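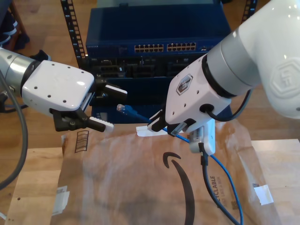 旧书寄国际件，纸袋够不够用？

薄的平装书够用，精装书、带函套的书和对折过的大幅地图要用纸箱或硬卡板。

旧书交换列表 > 存档 > 包装与邮寄 > 回复：纸袋、书角和受潮的事

主题：回复：纸袋、书角和受潮的事
发件人：Griet Van der Linden
日期：2018-09-28
收件人：旧书交换列表

各位好：

Bautista 上周的信我读了两遍，拖到今天才回。他的问题比较散，我把原信引在中间，按段答。没有引到的部分是列表账目，我另外给他写信。

先说我的情况，后来加入的人可能不清楚。我替列表管 Condari 书目已有10多年，手里的目录现在编到 3,104 号，大部分是小开本的游记、植物图谱和地方志，也有一些乐谱。每个月都有书从我这里转寄出去，寄坏过的书我都记了下来，下面的话多半是从这份记录里来的。我没有受过修复方面的训练，涉及修复的问题请以 Villalba 那边的意见为准。

> 列表的各位：
>
> 我在六月收到从 Condari 书目里换来的一批书，两件平装本用牛皮纸袋寄，一件精装本也用纸袋寄，没有加硬板。平装本没有问题。精装本右下角撞软了，书脊上端的布面有一道折痕。我想问的是，精装本能不能一律要求纸箱，邮费差额由收书的人出。

撞角的那一本是编号在册的，我查了寄出记录，是我包的。当时手边的卡板用完了，我以为外面裹三层报纸可以顶替。结果不行，报纸只能防刮，防不了撞。这件事责任在我，书款那一部分已经记回你的名下。

以后精装本一律用纸箱，或者用两块比书每边宽出一指的瓦楞板夹住，再装进纸袋。两种办法我都用过，到货情况差别不大，瓦楞板的那种轻一些。要注意的是瓦楞板的纹路方向，两块要交叉放，一块横纹，一块竖纹。两块同向的话，整包还是会沿着纹路弯过去。

卡板一定要比书大。很多人把卡板裁得和书一样大，撞击的时候书角和板角一起受力，板等于没放。宽出来的那一圈让板先吃力。角上如果还不放心，可以折四个纸角套上去，用办公纸就行，折法和旧相册的相角一样。

邮费差额的问题，我的意见是由寄的人先付，收的人在下一次交换时补。列表从前试过由收书的人预付，来回写信的次数太多，有一件书为了很小的一笔差额在我桌上压了29天。

> 第二个问题是受潮。我住的地方雨季长，邮件有时在楼下的信箱里放一夜。这次的平装本有一册前几页起了波浪，不严重，压了几天平了一些。是不是应该在里面套塑料袋？套了之后会不会反而闷出霉来？

塑料袋可以套，不要抽气，也不要用热封。我的做法是用一只普通的薄塑料袋，袋口对折两次，用纸胶带粘住。水从外面滴进来挡得住，袋里也不是完全不透气。收到书以后当天拆开，不要把书连着塑料袋上架。

发霉多半是装袋的时候书本来就潮。寄之前把书立着放，书页略微打开，在干燥的房间里放一天，比往袋里塞干燥剂有用。干燥剂我以前放过，小包的那种，后来停了。原因是有一包破在路上，颗粒进了书脊的缝里，收书的人用软毛刷清理了一个下午。真要放，就用纸巾再包一层，放在卡板外侧，别贴着书。

起了波浪的书页不要用熨斗。隔着吸水纸，上下放平整的木板，再压重物，每天换一次吸水纸，换到吸水纸摸上去是干的为止。铜版纸另说，铜版纸受潮以后会粘连，粘住的不要硬撕，送到会处理的人那里去。

> 第三，胶带。寄件人喜欢把纸袋的口子缠很多圈，拆的时候要用刀，有一次我差一点划到封面。能不能在列表的说明里写一句，少用胶带？

可以写。我给说明起草了一段，抄在后面，大家看看有没有要改的地方：

“封口处用一道胶带，长度盖过封口两端即可。纸袋自带不干胶的，撕开衬纸压实后再加一道。请在袋口一侧留出一个折起来的胶带头，方便收件人拉开。不要用麻绳，麻绳会勒伤书边，也容易在转运时被钩住。”

拆包用的刀也说一下。我用的是圆头的裁纸刀，从纸袋短边下手，刀尖朝外。书在里面总会滑向一头，拆之前先把包裹竖起来轻轻磕一下，让书落到底，再从上面那一头开口。从长边下刀最容易碰到封面。

纸袋本身可以反复用。旧的寄件标签最好揭掉，揭不掉就拿一张白纸整个盖住，不要只用笔划掉。我有一件寄给 Villalba 的书，旧标签划了两道，结果包裹又按旧地址送回到我这里，前后走了两趟。

> 第四，地图。我手里有一张对开的地形图，原来是折的，Drumus 那边有人想要。卷起来寄还是照原样折着寄？

照原样折着寄。折了几十年的纸，折痕处的纤维已经断了一部分，强行展开再卷进纸筒，卷的方向和旧折痕不一致，容易从折痕交叉的地方裂开。按旧折痕折好，外面衬一张无酸纸，夹在两块卡板中间，四边用纸条固定，装进比它大一号的纸袋或者扁纸箱。

从来没有折过的地图才用纸筒。纸筒要粗，细纸筒卷得太紧，收到以后几个月都展不平。地图先卷在一根较细的筒外面，再套进大筒里，两头塞紧，这样筒子被压了里面的图还有支撑。不要用橡皮筋固定，用一条纸带绕一圈就够。

Drumus 那位想要地图的书友请直接和 Bautista 联系，地图类不进 Condari 书目，不经过我。

> 最后一点和包装没有关系。清单上的品相写得太笼统，“良好”两个字，每个人理解的都不一样。能不能统一一下？

这个问题提过很多次了。我不主张再定一套等级。等级定得越细，写的人越要花时间琢磨该归哪一等，收的人还是要写信来问。我现在的做法是只写毛病，不写等级。例如“书名页有前主人签名，第三帖松动，封底左上角有水渍，无缺页”。没有毛病的就写“无缺页，无字迹”，到此为止。

有几样东西请一定写：缺页、虫眼、霉味、剥落的书脊、夹带的散页。虫眼还要写明是旧的还是拿不准。拿不准的书请先单独放一阵子再寄，不要和别的书装在一包里。我这里有一年收进来一批乐谱，没有隔开放，后来整架都检查了一遍。

霉味也不好形容。我一般写“有味”或者“味重”。味重的书我不主动往外寄，有人指名要，我会先写信确认。

还有一个没有人问到、但是最近出过问题的地方，就是随书的纸条。请把写着书目编号和双方姓名的纸条放在书的外面、塑料袋的里面。夹在书页里的纸条常常被当成前主人的东西留在书里，登记的时候对不上号。用铅笔或者圆珠笔写，钢笔水遇潮会洇到书上。也不要用回形针，回形针会在书页上压出印子，时间长了还会生锈。便利贴同样不要贴在书上，揭下来以后胶还留着，过几年那一小块会发黄。

国际件的申报单，品名写“旧书”，数量和价值照实写。有人为了省事写“文件”，在海关那里被拆开重新登记，反而更慢。几本书一起寄的，把书名列在另一张纸上放进包里，开包检查的人看得明白，重新封的时候也知道里面应该有什么。

下一期书目我正在排，植物图谱那一类比上期多，有几种是 Amosis 书店清库存时让给我们的，品相我还没有逐本看完。在书目发出来之前请不要写信预订，我没有办法记住谁先谁后。要退出列表的，照旧在回信主题里写“退出”。

对说明草稿有意见的，请在列表里回，不要单独写给我。包装说明定下来以后我会把旧的那一份从存档里换掉。

Griet Van der Linden
Condari 书目

读者评论

老榆树：瓦楞板交叉放这一条我以前不知道，一直是同方向的，怪不得中间总有一道弯。

纸鱼：无酸纸买不到小包装的，可以用烘焙纸代替吗？

Bautista Gallardo：书款收到了，谢谢。地图已经有人要，按原折痕夹卡板寄，收到以后我在列表里说一声。草稿里“不要用麻绳”我赞成，建议再加上打包带。

Griet Van der Linden：回纸鱼，烘焙纸多半有硅油涂层，短时间寄送我想问题不大，长期存放不要用。打包带我加进去了。

南窗：请问乐谱算平装还是单独算？骑马钉的那种很软，我总是拿不定主意。

Griet Van der Linden：骑马钉的乐谱照地图的办法，夹两块卡板。钉子已经生锈的请在清单里写明。

南窗：明白了，谢谢。

路过看看：品相只写毛病这个办法我同意，不过签名本最好写清楚是谁签的，前主人签名和作者签名差得很多。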